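# Work Table Inspection – Room 118, Packing Side

Plasusico site, August round. Table type: Desmet, white top, fixed height. 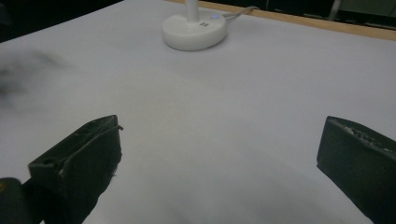
Surface condition decides most of the score on this form, so the top is checked before the legs and fixings. Inspect with the room lights on and again with a hand lamp held low at the front edge. Scratches on a matte finish are easy to miss from directly overhead. The top is a smooth, matte white or very pale gray, and the light across it is uneven, brighter toward the center and right. Gray patches must therefore be wiped and looked at again before they are written down as stains. Shading moves when the lamp moves. A stain stays put.

## A. Top surface

- [x] Cleared of stock and paperwork before inspection
- [x] Wiped with Flasska neutral cleaner, lint-free cloth
- [x] No blisters or lifting found by hand
- [ ] No scratches deep enough to catch a fingernail

Comment: one scratch at the rear left corner catches a nail. Length 50 mm. Marked with tape for refinishing, table stays in service.

- [x] No residue from tape or labels

Comment: adhesive residue was present at the front edge at the start of the check. Removed with the second wipe. Packers to use the label board.

## B. Edges and corners

- [x] Edge strip bonded along all four sides
- [x] Corners free of splinters and sharp points
- [ ] Corner caps fitted

Comment: rear right cap missing. Same remark as last round. Replacement is a Desmet part and has to be ordered by the pair.

## C. Frame and feet

- [x] Leg bolts tight (hand wrench, no torque value given by the maker)
- [x] No visible rust at the welds
- [x] Cross brace straight
- [x] Leveling feet on the floor, all four

Comment: front left foot turned down 2 mm to stop rocking. Lock nut retightened. Check again next round, the floor slopes toward the drain on this side.

## D. Load and clearance

- [x] Load label present and readable on the underside
- [x] Nothing stored on the table above the labeled load
- [ ] Walkway behind the table at least 600 mm

Comment: walkway measured short at the narrowest point – the Vitovow shelf unit has been pushed forward off its floor marks. Move the shelf back. Do not move the table, its feet are set for the present position.

## E. Cleaning supplies

- [x] Spray bottles labeled with contents
- [x] Cloths stored dry, off the floor
- [ ] Cleaner within date

Comment: one Flasska bottle has a date that can't be read. Discarded. The remaining stock should last about two months at current use.

## Result

Pass with remarks. Open items: rear left scratch, rear right corner cap, walkway clearance. The walkway item is to be closed before the table is used on the evening shift. The other two can wait for the next round.

Recheck of the walkway: 4:30 p.m., same tape measure, write the reading in the margin of section D.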